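Reading a company muster roll: does "present" mean present?
Research Methods board – Military Records and Local History

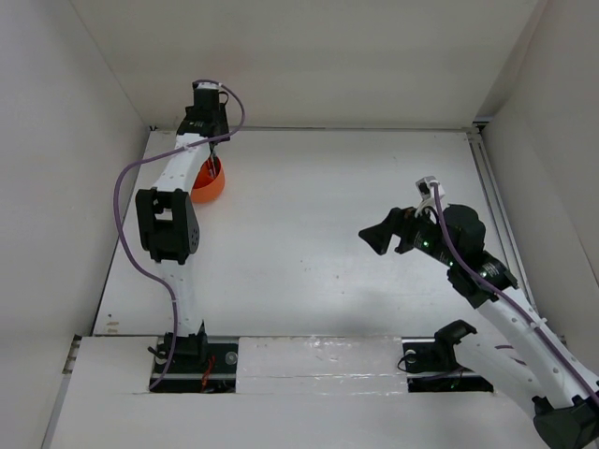 Does a name marked "present" on a bimonthly muster roll prove the man was with his company on every day of the period?

It proves only that he was accounted for on the day of the muster. Absences that began and ended between two musters usually leave no trace on the roll and have to be sought in the morning reports, the hospital register, or the order book.

drimia_rolls
Posted May 8, 2019

I put the question and the short answer at the top so people searching the board can find them. Now the actual problem.

I am working through the rolls of a Union infantry company raised in the township of Pladetti. The roll for September and October lists my man as present. The regimental hospital register, which survives separately, has him admitted in the second week of October with "int. fever" and returned to duty nine days later. The company was in a skirmish during those nine days. The county history, printed decades afterward, names him among those engaged.

My reading is that the county history took his name straight off the muster roll and assumed he was on the field. I would like to correct the entry in our township database. Is the hospital register enough on its own?

Nimitz59
Reply 1

Enough for me. The register was written at the time by someone with a reason to get it right, since rations and medicines were drawn against it. The county history was a subscription book. Those publishers printed what families sent them and filled the gaps from the adjutant general's report.

Check the date the roll was taken as well as the period it covers. Many rolls for September and October were signed on October 31, but some were made up weeks late when the regiment was moving. A roll for that period signed in late November can carry remarks that belong to November.

gwilliam_county
Reply 2

I would be slower to make the correction. Two points.

First, regimental hospital registers were often copied out fair from loose slips. I have compared one register of 184 entries with the surviving slips and found admission dates shifted by a day or more in several places, always where the clerk had started a new page. Nine days is a wide enough window that a small shift may not matter, but you need to say where in the window the skirmish fell.

Second, "returned to duty" is the date the surgeon closed the case. It does not always match the date the man went back to his company. Men with intermittent fever were sometimes treated in quarters. They appear on the sick list and still sleep with the company, and a few turned out when firing started.

drimia_rolls
Reply 3

The skirmish was on the fourth day after admission. The register has a separate column for "in quarters" and "in hospital." His tick is under hospital.

Nimitz59
Reply 4

Then the second point falls away. The surgeon distinguished the two classes and put him in the one that matters.

gwilliam_county
Reply 5

It is weakened. I would not say it falls away. It depends on whether that column was filled in consistently. If every man on the page is ticked under hospital, the tick tells you very little. If the page is mixed, I would accept it.

rollcall200
Reply 6

Different approach. Look at the compiled service record and the pension file, if there is one. The compiled cards were abstracted from the rolls long after the war, so they will only repeat "present" and should not be treated as a second source. I see that mistake on this board constantly. A pension file is another matter. If he claimed for malarial fever, the affidavits from comrades may place him in the hospital tent, and they will sometimes mention the fight he missed.

Affidavits have their own problems. Men who wanted to help a friend get $2 more a month remembered a great deal.

drimia_rolls
Reply 7

No pension under his name or the widow's. He died before the 1890 act and she remarried.

I went back to the register page. It is mixed – more quarters than hospital. The new page problem does not apply either, as his line is in the middle of the sheet.

gwilliam_county
Reply 8

In that case I withdraw most of the objection. I would still not delete the county history statement from the database. Record both, give the citation for each, and mark the engagement as "claimed, contradicted by hospital register." Someone may turn up the morning report book, and they will need to see what the disagreement was.

Nimitz59
Reply 9

I don't agree with keeping both in the main field. Most users read the main field and nothing else, and within a year the claim will be copied onto family trees with your township project as the source. Put "absent sick" in the field and the county history in the notes.

rollcall200
Reply 10

Agree with Nimitz59 on placement, with gwilliam_county on wording. "Absent sick" is a muster term and he was never mustered that way. Use "in regimental hospital" with the dates.

drimia_rolls
Reply 11

Going with "in regimental hospital, per register" in the main field and the county history quoted in full in the notes. I will request the order book from the state archives next. If the company commander detailed anyone to replace him on guard, it should be in there.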